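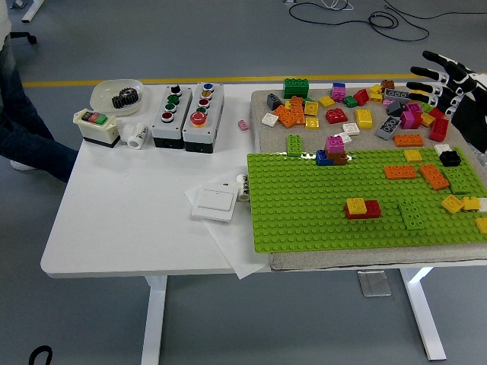 How much of a student robotics budget should go on the things the robot handles?
More than we gave it. Our first plan put nearly everything into the hand and left small change for the table, and the table is where our hours went.

April - by Yasaman Mazandarani
4 min read
Filed under: Student Work / Automation / Project Reports

Our group had a ceiling of 2,000 dollars for the term, shared by four of us: Wilson Pacheco, Shireen Steyn, Pravesh Radebe and me. The hand belongs to the department and was never ours to buy. I say so early, as other reports on the Feltden course page list a total and leave the borrowed hardware out of it, and then the next group believes the total.

We asked for two quotes on a bench kit. Cesside came in at 1,839 and Oosthuizen at 1,452. Both kits sounded complete. Wilson went through them line by line and found that the Oosthuizen price had no mounting hardware and no spare fingertips, and that the Cesside one included a training day none of us wanted. Cesside took the training day off when we asked, which makes me wonder what it was doing there. We ended up buying parts separately for 1,256.

The test objects are ordinary. Push-button boxes, including one with a red mushroom-head emergency stop, a rocker light switch, rolls of tape, a black metal gear, toy bricks and a lime-green baseplate to put them on. Shireen wanted proper industrial panels. I was against it and still am. A button is a button at this stage, and if the hand can't find a cheap one I don't see what an expensive one will teach us.

The bricks I was less sure of. They are cheap to replace, but they are also small and very bright, and a result on bright bricks may say little about anything in a real parts bin. Pravesh thinks color variety is useful in itself. We did not settle this and the report should not pretend we did.

What we got wrong in the plan:

Surfaces. We budgeted nothing for them and later paid for a board with a sandpaper texture.

Setup time. The plan allowed one afternoon. It took most of a week - longer if you include waiting for the Drorisstead delivery.

Spares. We had a line for them and then spent it on cable.

Our supervisor, Pieter Hlongwane, asked whether the money left over should go toward a second workstation. My answer is no, at least until someone can show that the first one is in use all day. A second table would double the setup work and I have seen no figures for what it would bring in. Wilson disagrees and his note is attached to the budget sheet.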